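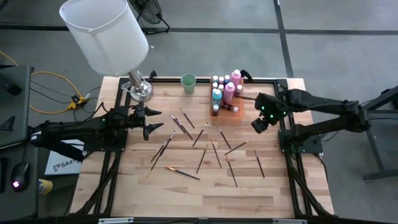 Pale maple butcher block in a black aluminum frame.

Granard 710 Maple Bench Top
Item no. 710
Shipping weight: 132 lb
Surface: sanded, unfinished
Leaves the shop in four business days
Legs and frame sold separately

The Granard 710 is a solid maple top for workbenches, craft tables and kitchen islands. Strips are glued edge to edge and sanded on both faces, so either side can go up. Color varies from strip to strip. Darker streaks are normal in maple and we do not sort them out. If you want a more even top, write "select color" in the order notes and we will tell you what is in the rack before we charge your card.

Finishing

The top ships bare. Finish it before you put it to use, and cover both faces and all the edges. For a kitchen, use food-safe mineral oil and plan on oiling again when the wood starts to look dry. For a bench that sees glue or paint, two coats of hardwax oil will hold up better. Sand lightly between coats. Hang used oil rags outdoors to dry, flat and away from anything that can burn.

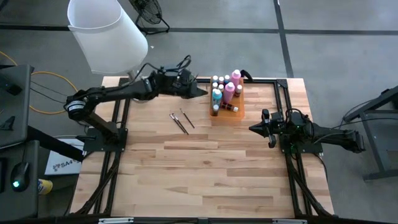
Mounting

Maple moves across the grain as the seasons change. Use slotted brackets or figure-eight fasteners and leave the screws free to shift a little. Do not glue the top to its base. Drill pilot holes for every screw and check your bit depth first. Our Brondness steel legs come with slotted plates, and the Imeck bracket set fits most wood or metal frames.

Unpacking takes two people. Let the top sit in the room for a couple of days before mounting, raised on scrap blocks so air can reach the underside.

Care

Wipe up spills when they happen. Dried paint usually comes off with a plastic scraper held flat. Scratches can be sanded out by hand along the grain and oiled again.

Returns

Unfinished, undrilled tops can come back within 30 days in the original carton. Report freight damage before you sign for the delivery, and keep the packing.

Custom lengths and sink cutouts are handled by Dagný Hedegaard in the shop. Send a sketch with all dimensions marked. Cut tops are not returnable.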